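My neighbor bought an electric motorcycle in March and has been after me ever since to do the same. I ride a 400 twin with a carburetor older than most of the people who try to sell me things, so I'm not the obvious customer. But the dealer on the east side took on the Zumau line this summer, and they were offering a full afternoon with the Leiva, keys and all, if you left a deposit and a copy of your license. I left both.

The brochure says the Leiva will go 363 miles on a charge. I read that line three times in the showroom and then asked the salesman at what speed. He said "mixed riding." I asked what was mixed into it. He went to get a coffee.

So I ran my own loop. I know this one well: out past the reservoir, up the grade to the quarry, along the ridge and home by the highway. It comes to 57 miles on my own bike's odometer and the Leiva agreed with it, which I'll give it credit for. The battery gauge did not agree with the brochure. I came back having used 30 percent. Do that sum yourself and see how far you get. I wasn't tucked in behind the windshield racing anybody, either. I stopped for a sandwich.

Now, the ride itself. It's quick off the line, everybody says so and everybody is right. Past that I'm less sure what all the fuss is for. The front brake is wooden for the first inch of lever and then grabs. The seat slopes forward, so on the downhill stretch I spent my time pushing myself back off the tank -- or the place where a tank would be. The mirrors are good. I mean that, they're wide and they don't buzz, and I'd put them on my own bike tomorrow if the stems fit.

There are four ride modes. I could tell two of them apart. One is called Clorno, which the manual explains as "a responsive character for the engaged rider." As far as my right wrist could tell, it was the normal mode with a different color on the dash.

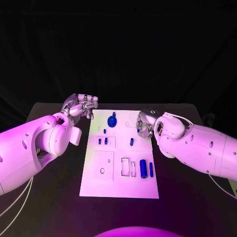
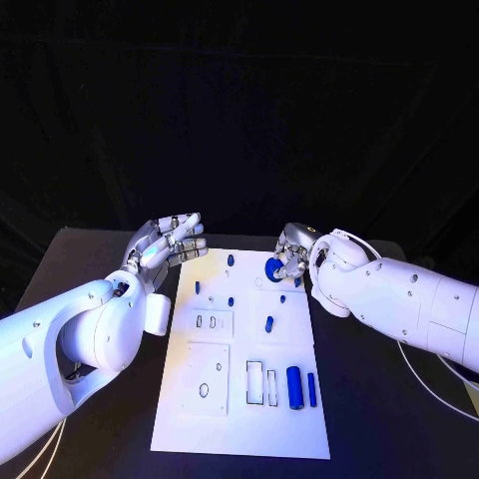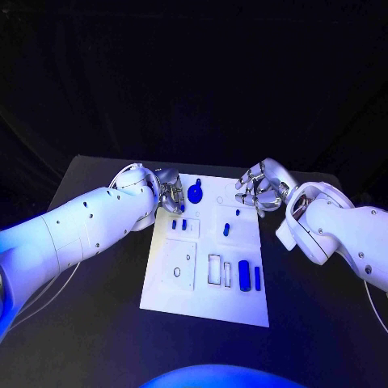
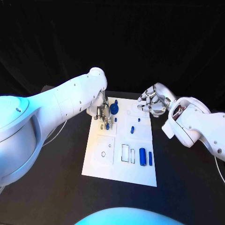

Robot arms over the white board, against the black curtain.

Back to money. The salesman's strong card was servicing. No oil, no valves, no chain, he said. Fine, but the Leiva has a belt, and the belt has a replacement interval, and it took me some digging in the back of the owner's manual to find it. It also has coolant. It has brake fluid and fork seals and tires like anything else, and the tires are an odd rear size that the shop didn't have on the shelf when I asked. I do my own valves on a Sunday with the radio on. I don't count that as a hardship.

Ximena Garrido, who I used to ride with on the coast, has had the smaller Zumau, the Pistumel, for two years. She likes it. She also has a garage with a proper outlet and a commute she could do on a bicycle. I asked her whether she'd take it camping the way we used to and she laughed at me for a while. Then she said maybe, if somebody else carried the tent.

That's where I come down too, I suppose. For town it makes sense, and if I lived closer in I might feel differently about the price. I don't. Where I ride, there's one public charger, it's behind the grocery store, and both times I've looked at it there was a pickup parked across it.

I got my deposit back and rode home on the twin. The dealer has called once since then. He wanted to know if I'd consider the bigger battery, coming next year, range to be announced.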